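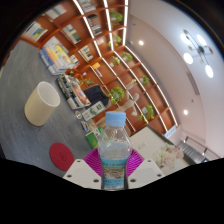

4.2 Battery condition and aisle time

Search this site Search Advanced

Figure 3. Plastic bottle held between the two fingers of a hand-held gripper.

The Rillach warehouse runs pallet trucks and walkie stackers over two shifts. Each truck was fitted with a logger that stored battery voltage and travel time for every trip. We kept 3197 trips after removing those with missing voltage readings. Loads above 2000 kg were left out, as only one model in the fleet is rated to carry them.

Trips were grouped by aisle. Median travel time rose towards the end of the second shift in all 7 aisles, and the rise was largest where operators had to turn at the far end. Trucks charged during the meal break did not show the same pattern. The Ojeda site uses an older charger and was analysed separately (Section 4.3).

Aisles with fewer than 200 trips in November were merged with the neighbouring aisle. Tire wear was not recorded at either site, so its effect on travel time can't be separated from that of battery condition.

Last updated: Monday, August 20, 2018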